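How a Robot Hand Learns to Pick Up a Pan

Kunum Junior Science Pages
Reading level: ages 9 to 12
Written by Manon Fortin

A computer program that controls a robot hand does not know what a pan is. It has to be shown. Each showing is called an example, and a program that learns from examples is called a learning system. This page explains how the examples are gathered for one job: picking up a pan by its handle.

What is in an example?

An example has two parts. The first part is what the robot senses, such as camera pictures and the angle of every finger joint. The second part is what the hand should do next. The learning system studies both parts together and looks for patterns. When it later meets a pan it has not met before, it uses those patterns to choose a movement.

One picture with one movement is a very small piece of information. A complete try, from the moment the hand starts to the moment it stops, is made of many such pieces in a row. The complete try is called an episode. In the Després project, which this page follows, an episode lasts 9 seconds.

Why use a simulator?

A simulator is a program that works out how objects would move and what they would look like. The table, the pan and the hand are all drawn by the computer. Nothing wears out, and a dropped pan can be put back at the press of a key.

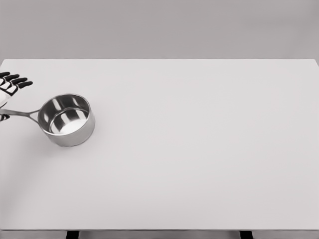
Grasping is hard to write down as a list of rules. A rule such as "close the fingers" leaves out where the fingers should be when they start to close. A person solves this without thinking. The hand is placed so that the handle lies between the thumb and the fingers, and only then does it squeeze. The simulated hand has to reach the same arrangement, with its fingers over the steel handle and its thumb below, while it is still open. Episodes that include this step are useful to the learning system because it can compare the position of the hand before the squeeze with the result after it.

Changing the starting point

If the pan always faced the same way, the system could learn one movement and repeat it. Turn the pan a little and the movement would miss. To prevent this, the handle is turned to a new direction between episodes. The hand may also start in a different place.

The Després team planned 4,000 episodes. By the end of May they had recorded 1,181. Of these, 139 were set aside for testing. The learning system never sees the test episodes while it is learning, in the same way that a teacher does not hand out the answers before a spelling test.

Good tries and bad tries

Every episode gets a label. "Success" means the pan was lifted and held. "Failure" means anything else. Failures are kept in a separate folder. Some learning systems use them to find out which movements to avoid, and others leave them out. 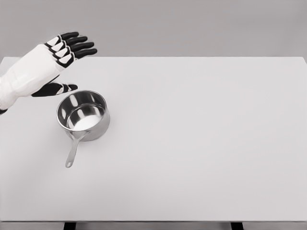 Conum wrote to ask whether a computer could make all the labels, so that people would not have to watch the episodes. Partly. The simulator knows the height of the pan at every moment, so it can check for a lift. It is less good at noticing an odd grasp that works by luck, and a person in the Dinarville office still looks through a share of the episodes for those.

Words to know

Episode: one complete try, from start to stop.
Label: a note that says how an episode ended.
Simulator: a program that imitates objects and how they move.
Test set: episodes kept back to check what was learned.

Try it yourself

Put a small pan on a table with its handle pointing to your left. Pick it up by the handle and notice where your thumb goes. Turn the pan so the handle points toward you and pick it up again. Write down what changed in your wrist and your elbow. You have recorded two episodes.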